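Berkstead Public Library
Study Rooms: Frequently Asked Questions

Who may book a study room?
Any holder of a full Berkstead or Cerurville library card may book a room. Visitors with a day ticket may use a room that is free on the day but may not reserve one in advance.

How long may I keep a room?
Each booking lasts up to three hours. A cardholder may make two bookings in any one week. Where no other reader is waiting, staff at the enquiry desk may extend a booking until closing time.

How many people may use a room?
The rooms on the first floor are intended for up to four people. Larger groups should apply for the Sánchez Room on the ground floor, which is let by the half day and carries a charge.

Are the rooms soundproof?
No. The rooms are divided by panels, and ordinary conversation may be heard next door. Readers are asked to keep their voices low and to take telephone calls in the entrance hall.
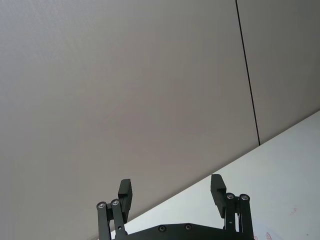

Grey panels and white surface

May I fix papers to the panels?
Please do not use pins, tape or adhesive putty. A portable display board may be borrowed from the enquiry desk on production of a library card.

May I bring food and drink?
Water and drinks in lidded cups are permitted. Hot food is not allowed in any part of the building - this includes food bought from the café.

What happens if I am late?
A room is held for fifteen minutes, after which it may be given to another reader. Please telephone the desk if you expect to be delayed. Readers who miss three bookings without notice will be unable to reserve a room for the rest of that term.

Can I book a room at the Numville branch?
The Numville branch has no separate study rooms. Quiet tables are available there during normal opening hours and cannot be reserved. Evening opening at Numville runs from October to the end of March.

Whom should I contact about access needs?
Please write to Lizeth Huaranga, Reader Services, at the Berkstead address, or ask at the enquiry desk. Step-free rooms can be set aside on request.

Page last revised 26 January 2019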